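Notes for my Latville talk, 31 March 2026

Slide 1: Who lives here

Hello everyone, and thank you for coming out! I'm going to talk about who moves to Latville and who leaves again. I moved here myself in January with two suitcases, so I'm hardly neutral (pause, let them settle).
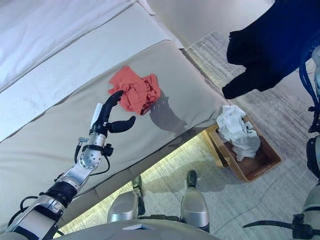

Slide 2: The students

The college brings in 4,000 students each autumn, and you can feel it on the buses. Most rent near Drorker Street, and plenty of them are gone by summer.

Ask for hands up: who came here to study and stayed? 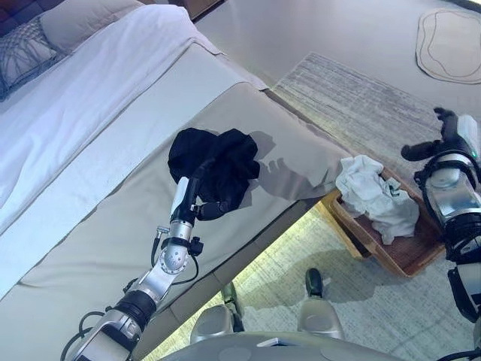
Renting is where I get worked up, so keep an eye on the clock. A room by the old docks costs 78 a week, bills on top, and what you get for it varies wildly. Some landlords do the place up nicely, with a dark headboard and a patterned pillow like the one on the bed there, and some leave you a bare mattress and a key. Mention the Grulleo flats, all 15 of them, still waiting for a lift.

Slide 4: The old families

Szewczyk's bakery has been on the square for three generations. Tell the rye bread story if there's time, skip it if not. Then the market, and the 6 languages on its welcome sign.
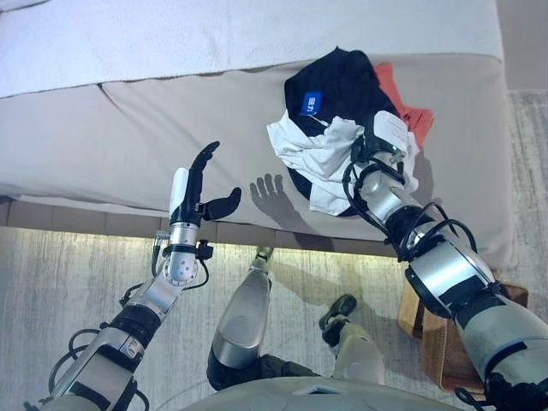
A hand held open by the sofa, clothes piled on the seat

Questions next, then tea at the back.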